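Last edited February 2020 by Saron Hailu. Please read the section "Known problems" before you train anything on this.

# Wutia Chores – Flower Sorting Part

This is the data card for the flower part of Wutia Chores. The full collection has several parts (cutlery, towels, shelf stocking, flowers), and every part has its own card in its own folder. The parts were recorded with different tables and different rules, so please do not assume that what you read here is also true for the towels.

## Why flowers

Wutia started from a simple question of Tsegereda Gebru: which small jobs at home or on a shop floor can a pair of robot arms do today, without a person correcting them every minute? We wanted jobs that a new employee learns in ten minutes. Sorting cut stems by kind is such a job. In a flower shop it happens every morning, and people do it while talking about other things.

For a machine it is more difficult than it sounds. The stem is thin and the head is wide. When you grip near the head, the petals hide the contact point. When you grip near the end, the head swings and pulls the stem around in the fingers. Leaves of two neighbors catch each other, and then you lift two flowers when you wanted one.

We use artificial flowers only. Real ones change from one hour to the next and we could not repeat a start layout with them. This makes our results more optimistic than they should be, I think, and I come back to it below.

## The task

The two arms work at a long white table. Stems are laid out across the upper half with the heads away from the front edge. The operator drives both arms, and the flowers must go into the white trays: hydrangeas to the left one, roses to the right one. Loose greenery has no tray and should stay on the table.

The rules for one episode:

- Start with a mixed layout. Stems may touch. Heads may touch, but should not be stacked.
- Each arm serves the tray on its own side. Handing over from one arm to the other is allowed, but we do not ask for it.
- One stem per grasp. If two come up together, the operator puts them down and tries again, and the episode gets the tag `double`.
- A stem that lies with its end pointing far to the side is left like this. We want such cases in the data, please do not straighten them before recording.

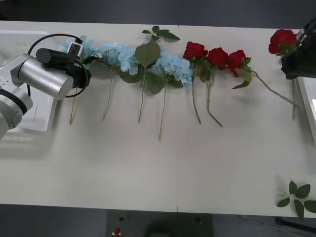 ## What is in the folder

There are 743 episodes. Of these, 382 were driven by Wondimu Negash and the others by Gemechu Zeleke and Tsion Zeleke. The operator is written in every metadata file, and I recommend to split by operator if you want to know whether your model learned the task or only one person's habits.

```
flowers/
 episodes/
 <episode_id>/
 top.mp4
 joints.csv
 grip.csv
 meta.json
 layouts/
 splits/
 by_operator.json
 by_layout.json
 CARD.md
```

`meta.json` has these fields:

| Field | Meaning |
|---|---|
| `operator` | short code of the person who drives |
| `layout` | name of the start layout, see `layouts/` |
| `outcome` | `complete`, `partial` or `stopped` |
| `tags` | list, can be empty |
| `note` | free text, mostly in English |

The outcome is decided by a person who watches the video, never by the operator of the same episode. We changed this in the first weeks. Before, operators were judging themselves, and they were too strict with their own work, so a lot of good episodes had the label `partial`. All of these were labeled again.

## What "partial" means

This is the question we receive most, so it gets its own section. `partial` means that at least one stem is in the correct tray and at least one is still on the table when the recording stops. It does not mean that something went wrong. An operator may stop in the middle because the layout list asks for an unfinished state. We need these states for training the part of the model which decides if there is still work to do.

Loose leaf sprigs do not count. If only sprigs are left on the table, the episode is `complete`.

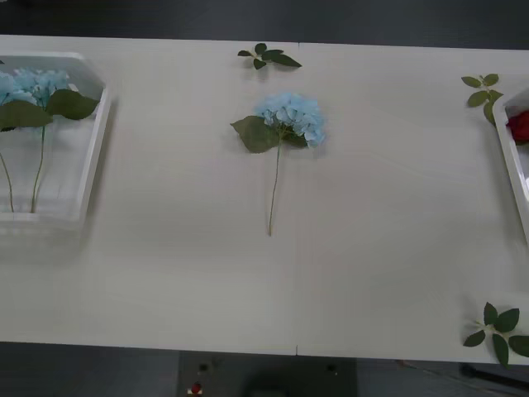
*One hydrangea and three leaf sprigs on the table, with hydrangeas in the left tray and a rose visible in the right one. With the hydrangea still outside, the state is `partial`.*

The sprigs gave us a surprising amount of trouble. Our first baseline liked to pick them, because they are green and leafy and every flower it had seen also has green leaves. It took a sprig, carried it to a tray and then waited. Now we keep sprigs in nearly all layouts so that a model can learn to ignore them.

## Can the machine do it yet?

Short answer from our side – some of it, slowly.

The policy called Volla was trained on this part alone. We gave it 45 test layouts which it had not seen. When the stems lay apart from each other, it usually finished the table. When heads were touching, it often took hold of a leaf from the neighbor and both flowers came up. It has no good idea what to do after this. A person shakes the hand a little and the second flower falls down. Volla holds both and goes to the tray.

The roses are easier than the hydrangeas. The head is smaller, so the camera sees more of the stem, and the gripper has more space to come down. With hydrangeas the policy tends to close on the florets, and after many repetitions some florets came off the plastic and had to be glued.

Abdella, a florist who lent us her working table for a day of watching, was polite about the speed. Her main comment was that sorting is the small part of her morning. She also strips the lower leaves, cuts the ends and throws away what is bad, and she does it all in one movement. Our data has none of this. So please do not write that a robot trained on it can work in a flower shop. It can put plastic stems into trays.

## Known problems

- **The camera does not see everything.** It is fixed. When an arm is reaching over a tray it hides part of this tray, and you cannot always read from the picture what is inside.
- **Trays near the border.** They are at the two ends of the table and may be only partly inside the picture. Do not train a tray detector on this and expect it to be good elsewhere.
- **White on white.** The trays and the table are both white. Edge-based methods have a hard time here. We discussed colored trays and decided against, because the cutlery part already has them.
- **Table seam.** The table has a thin line where two panels meet. One early model treated it as a stem. It is funny the first time.
- **Thin ends.** The last piece of a stem can disappear at low resolution. Please do not resize the video too much before you check this.
- **Few kinds of flowers.** A model from this part will probably not understand a tulip.

## Plans

In April we want to add layouts with heads stacked on each other and a small group of episodes with real stems, if we find a good way to keep them equal between takes. The Cladcombe subset, with the narrow vase in place of trays, has 3,000 short clips but the labels are not checked, so it stays outside of this folder for now.

## Use and contact

You may use the data for research and teaching. If you publish numbers, tell which split you used – results on `by_layout` look much better than on `by_operator`, and without this information nobody can compare.

For mistakes in labels, open an issue with the episode id and one sentence about what you see. Tsion Zeleke goes through them and corrects the metadata. For questions on the arm recordings (`joints.csv`, `grip.csv`) write to Gemechu Zeleke, and for everything in this card to me.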